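Tistent hand gripper: setup, care and repair FAQ

Kept by Sieglinde Oltmanns for anyone who signs one out. Read it before you write to me. I will know if you didn't. 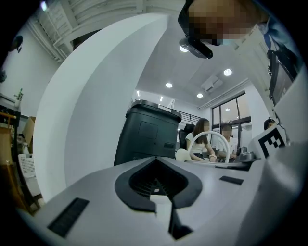
Most of the questions I get are the same nine questions wearing different hats, so they are collected below in no useful order. The hard ones are at the end, where people give up reading.

What exactly does this page cover?
The hand-held Tistent grippers, their fingers, their cameras and the marker board. The arm cell next door has its own page, written by people who enjoy diagrams. If your question has the word "joint torque" in it, you want them.

Do I need training before I use one?
Yes, twenty minutes of it. You pick things up, you put them down, somebody watches you do it and sighs. After that your name goes in the Huma booking sheet and you can take a unit whenever one is free.

It won't turn on.
Charge it. If you did charge it, check that the charger was plugged into the wall and not into the extension cord that was plugged into itself. That happened in October and cost us a morning. A full charge takes 70 minutes, and the status light goes steady when it's done. A slow blink means charging. A fast blink means the battery isn't seated, so slide it out and push it back until it clicks.

How do I swap the fingers?
Power off first. Each finger is held by two screws at the root. Loosen both, pull the finger straight out, and slide the new one in until the shoulder sits flush with the body. Tighten the two screws a little at a time, going back and forth between them. If you crank one all the way down first, the finger goes on crooked and you'll blame the calibration, and then you'll write to me.

How tight is tight?
Use the small torque driver in the drawer marked Steluron. It's already set. Please stop setting it.

The fingers close but don't meet in the middle.
One of three things, and I list them by how often I see them:
- The fingers are from different batches. Look for the letter molded at the root. Both letters should match.
- There's something stuck in the slot. Crumbs count.
- The linkage has slipped a tooth. This one is for the repair shelf. Leave it alone.

How do I clean it?
Dry brush for the slot, damp cloth for the shell, lens wipe for the lens. Don't mix up the last two. No solvent on the fingers: it turns them sticky first and brittle later. Keep the vent clear of stickers. I know the sticker looked good there.

How often does it need calibrating?
At the start of each session, after any finger swap, and after any drop. Yes, a small drop. Yes, on carpet.

How do I calibrate?
1. Stand the marker board on the table so it can't wobble. Leaning it on a coffee cup is popular and wrong.
2. Turn the gripper on and let it sit for a couple of minutes.
3. Start the calibration from the Kelmendi screen.
4. Open and close the fingers fully, five times, at a normal human speed.
5. Move the gripper slowly so that it sees the board from the left, the right and above.
6. Wait for the number.

What number am I hoping for?
Anything under 131 is fine. Over that, wipe the lens and run it again. If it's still over after two more tries, the board is probably bent, and there's a spare behind the cabinet. I once saw a 649. The lens cap was half on.

Can I print my own marker board?
You can. It'll come out at 97 percent size because the printer thinks it knows better, and every measurement you take that day will be slightly off in a way that's hard to find later. Use the ones we have.

It tracks fine and then jumps.
Usually it lost sight of anything worth looking at. Blank walls, blank ceilings and big dark windows are all bad company. Slow down when you turn, and keep some clutter in view. This is the one job in the building where a messy table helps. If it jumps in the same spot every time, write down the spot and tell me.

Does the lighting matter?
Leave the overhead lights the way you found them and don't change them mid-session. The exposure is locked during calibration, so if somebody dims the room for a slide show, you get to start over.

I dropped it.
Thank you for saying so. Check the shell for cracks, check that both fingers move freely, and recalibrate. If it rattles, put it on the repair shelf with a note. A good note says what happened and what it does now. "Broken" isn't a good note.

Can I open the shell myself?
No. There are two springs in there that leave at speed, and we've only ever found one of them.

How long do repairs take?
Fingers and batteries, same day. Linkage, two or three days. Anything involving the camera board goes out for service and comes back when it feels like it.

Where does it go when I'm done?
Back in its cradle, fingers open, charger on. Fingers left closed overnight take a set, and the next person spends ten minutes wondering why the grip feels mushy.

Who do I ask if my question isn't here?
Me, before four in the afternoon. Bring the unit with you.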